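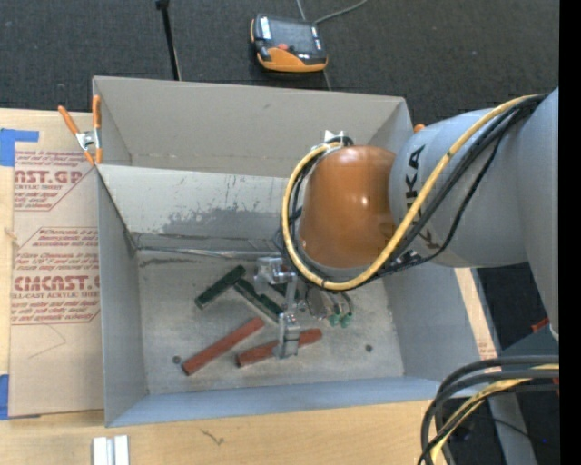 By Nghĩa Quan
Posted Mon 12 August

The Green Ones

My aunt wrote from Vadville that I could have the bars if I came for them before October. She did not say which bars. In our family there was only one kind, the green and the red, and everybody knew them.

My grandfather kept them in a gray bin with a slanted wall inside. The narrow part behind the wall was for things he had not decided about, and mostly it stayed empty. The bars lay in the front part, in any direction they liked. As a child I wanted to put them straight. He took my hand away, gently, and said they were resting.

He had carried them from Hosar when the workshop closed. The owner could not pay the last month, so he told the men to take something. One man took a lamp. Another took the clock, and his wife was angry for 2 years because it struck at night. My grandfather took the bars, and he walked with them to the station at Fjeld, changing the bag from one shoulder to the other.

"What are they for?" I asked him.

"For the gate," he said.

There was no gate. There was a field, and a road, and a place between them where a gate could be.

I took the morning bus. My aunt had put the bin on the table and gone out to her beans, so I was alone with it. The tape along the bottom of the divider was crumpled, as I remembered. There were the scratches too, the short ones, low down. I had always believed that I made them, but I was too shy to ask.

One green bar had an uneven edge, with notches. I put my thumb on it. The red ones were a brick color, darker than in my memory.

My aunt came in and washed her hands.

"A man from Rerotov offered me 200 for all of it," she said. "With the bin."

"What did you say?"

"I said 3000." She dried each finger. "He came back on Sunday, so I said 4000."

She gave me tea and we talked about the beans. Then she asked if I had a field now. I said I had a balcony.

"Well," she said, and went to look for a strong bag.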